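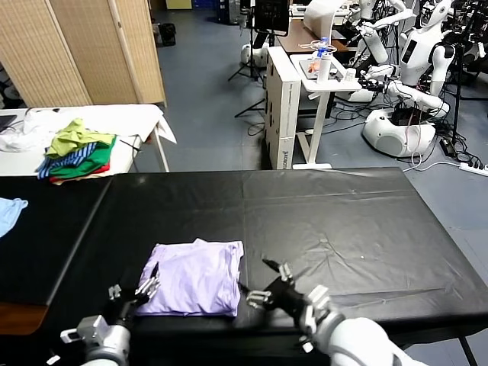

Brovdale Knit Shrinkage Tables

Data card and readme, version 2
Last edited 2022-01-02

Summary

The Brovdale tables record the dimensions of cotton and cotton-blend knit garments before and after home laundering. Each row is one garment at one point in its wash history. The tables cover T-shirts, long-sleeved tops and light sweatshirts in adult sizes. Woven garments, socks and underwear are out of scope.

The main file holds 2,000 rows from 300 garments. Garments do not contribute equal numbers of rows. Some were withdrawn early because of seam failure or a missing label, and their rows up to that point are kept.

Files

garments.csv: one row per garment. Fiber content, knit type, labeled size, color group, purchase channel.
measures.csv: one row per garment per measuring point. This is the main file.
cycles.csv: wash and dry settings for every cycle, keyed to the garment.
withdrawn.csv: garments removed from the study, with a reason code.
codes.txt: all code values used in the other files.

All files are UTF-8 with comma separators and a header row. Decimal points are used throughout. Empty cells mean the value was not taken. Zero always means a measured zero.

Fields in measures.csv

garment_id: text key, matches garments.csv.
cycle_no: number of completed wash and dry cycles. The baseline is 0.
body_length: high point of shoulder to hem, in millimeters.
chest_width: side seam to side seam, directly below the armholes, in millimeters.
hem_width: side seam to side seam at the hem, in millimeters.
sleeve_length: shoulder seam to cuff edge, in millimeters.
twist: sideways shift of the side seam at the hem, in millimeters. Positive values are toward the wearer's left.
mass: conditioned mass in grams.
station: O for Otberg, K for Karnent.
flag: see codes.txt. Blank means no remarks.

Measuring procedure

Garments were conditioned overnight at room climate before each measurement. They were then laid flat, face up, and smoothed outward from the center by hand without stretching. Widths were read first and lengths second. Each dimension was read twice, and the file holds the mean. If the two readings differed by more than the tolerance in codes.txt, the garment was picked up, laid down again and read a third time. These rows carry flag R.

Sleeve length was taken on the left sleeve only. Sleeveless garments have an empty cell.

Laundering

Each garment went through up to 32 cycles. Water temperature, spin setting and dryer setting are listed per cycle in cycles.csv. Detergent was a single unscented powder bought in one batch. No fabric softener was used. Line-dried garments were hung by the hem indoors.

Loads were mixed by design. The other items in a load were not recorded, so load composition cannot be used as a variable.

Known problems

The Karnent station replaced its steel rule in July. Lengths read before the change run slightly long compared with Otberg. No correction has been applied. Rows affected carry flag S, and users comparing stations should drop them or fit an offset.

Twist was added after the first garments had already been measured. It is missing for their baseline rows and cannot be reconstructed.

Fiber content comes from the sewn-in label and was not tested. Blends with a low elastane share may be labeled as pure cotton.

Mass readings include any loose thread. A few garments gain mass between cycles. These values were checked against the paper sheets and are correct as transcribed.

Computing shrinkage

Shrinkage is not stored. Subtract the measured value from the baseline value for the same garment and divide by the baseline. Negative results mean growth, and are common for hem width in line-dried garments.

Do not average across cycle_no without grouping by garment. Rows from one garment are strongly correlated.

Changes in this version

Ekpo size codes are mapped to standard letter sizes, with the original kept in size_raw.
Duplicate rows from the second Otberg upload are removed.
Station codes are now single letters.
The reason code W4 is split into W4a (seam) and W4b (hole).

Use

The tables may be copied and modified for any purpose with credit to the Brovdale project. Please give the version number when reporting results, as row counts differ between versions.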